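## 3. Putting the shaker together

OK, you've got your parts off the printer and (hopefully) the worst of the stringing picked off. This is the fun section! If you're still deciding on settings, hop back to section 2, where I go on about walls and infill for far too long.

I call this one the Dorora, and it's the big shaker in the Resgate set. I use mine for dry stuff in the garden shed, mostly seed mixed with sand, and I wrote these steps with that in mind.

**Please don't put food in it.** Printed layers hold on to crumbs and moisture, and I haven't tested any of this for kitchen use.

### Before you start

You'll want a small flat file, a dry toothbrush, a bit of 330 grit sandpaper (that's what I had, anything close is fine) and a toothpick. Let the parts cool all the way down before you measure or fit anything. I've jammed two sleeves by being impatient, and one of them is still jammed.

### Steps

1. Brush out the upper section, inside and out. Get right down into the corner under the top face, where little curls of plastic love to hide.
2. Poke the toothpick through each hole in the top. Go from the outside in, then turn the thing over and tap it on the bench. If a hole has closed up completely, twist a small drill bit through it by hand.
3. Run the file lightly around the open end of the upper section. You're only knocking off the first-layer lip, so two or three passes will do it.
4. Try the lower section dry. Push it on straight, with a slight twist at the end. It should feel snug, and you shouldn't need to lean on it!
5. Too tight? Sand the inside of the lower section a little, wipe it, try again. Too loose? Wrap one turn of plumber's tape around the joint and call it good.
6. Pull the lower section off again, fill from that end, and leave a good finger's width of space so the contents can move around.
7. Push the lower section back on, hold the shaker upright over a tray, and give it a wiggle before you walk off with it.

> **Note:** You'll still see a thin line where the two sections meet. Leave it alone. I tried filling mine with putty once and then couldn't get it open (yes, really).

> **Caution:** No power drill on the holes. The bit grabs, the top cracks, and you're back to printing the whole upper section.

### Filling and storing

A full load in mine comes to 246 grams of the sand mix. Yours will vary with how damp your sand is. Store it with the holes facing up, somewhere out of the sun, because a hot windowsill will soften a lot of common filaments.

If your top face prints in a different shade from the sides, that's no problem for the fit. Section 4 covers the scoop.
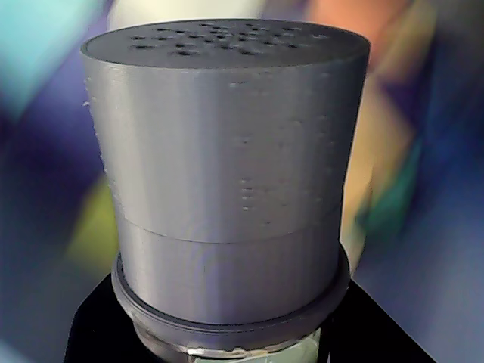
*Fig. 3: Shaker standing upright, holes on top, with the shorter section at the bottom.*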